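Briver residents' march reaches the bridge, and we're walking again in April

3/17/25

PRESS RELEASE - for immediate use

Well, my feet still hurt, but I promised everyone a proper write-up, so here goes. On Saturday's leaflet we said we'd walk from the old bus depot on Randov Road to the Mindari bridge and hand over our petition against the night bus cuts, and that's what we did. I'm Noémie Gautier, I run the Keep Briver Moving campaign from my kitchen (mostly), and I was somewhere near the front with a loudhailer that kept cutting out.

We had permission to set off at 2, and we were a little late because people kept turning up! The police liaison officer was very patient with us. There were whistles, a samba drum, a lot of green scarves and a pushchair done up as a bus with cardboard wheels. Traffic was held for us at the Moya Street crossing, and plenty of drivers gave us a toot. One or two gave us something else, but you get that on any march.

For anyone who's missed the story so far, the district council wants to stop all 6 night routes through Briver and put in a bookable minibus. You'd have to ring for it 60 minutes ahead. I work late shifts and so do half my neighbours, and I can't tell my manager what time the last delivery will be put away, so I don't see how I'm meant to book a lift home from it. The hospital porters said the same when they spoke at the bridge, and so did a lad who washes up at one of the restaurants on the front. He hadn't planned to speak at all and he got the biggest cheer of the afternoon.

The petition has gone past 1,000 signatures, all on paper, all with a Briver address. We gave the box to the duty clerk at the council offices just over the bridge and she gave us a receipt, which I have now put somewhere very safe.

Sreekumar Achari, who drove the number 2 night route for years and now speaks for the drivers in our group, had this to say: "People keep telling me the night bus is empty. Come and sit on it with me on a wet winter night and see who gets on. It's cleaners, it's nurses, it's kids coming home from their first job. They pay their fare and they say thank you."

I'd like to add something of my own, as I've been asked about it a lot this week. We aren't working for any party. People from several parties walked with us and they were all very welcome, but we asked them to leave the rosettes at home and they did (thank you for that). If councillors would like to come and talk to us, on either side of the argument, the kettle is on and I'll find some biscuits.

What we're asking for is simple enough. Keep the routes running while the council holds a proper consultation, print the passenger figures it has been using, and hold at least one meeting in the evening so that people with day jobs can get to it. The last one was at ten in the morning and I had to swap a shift to be there.

The next walk is in April, same route but the other way round, finishing at the depot so we can all get home afterwards. The date will go up in the Moya Street library window as soon as the police have agreed it. Bring a scarf, bring your gran, bring something that makes a noise. Dogs on leads please, after what happened with the drum.

Reporters who'd like to speak to me or to Sreekumar can leave a message at the library desk and we'll ring you back, most likely after nine at night when I get in.

ENDS

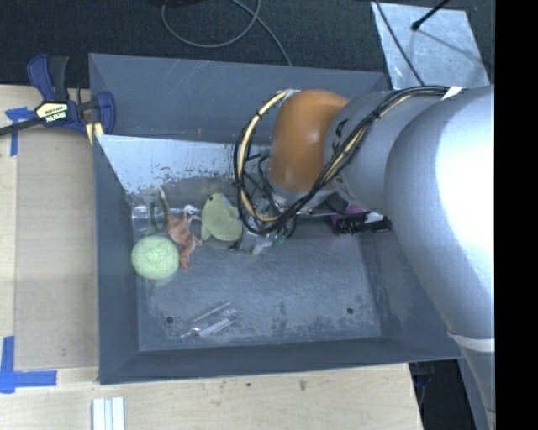
Robot arm reaching into an open grey bin on a wooden tabletop.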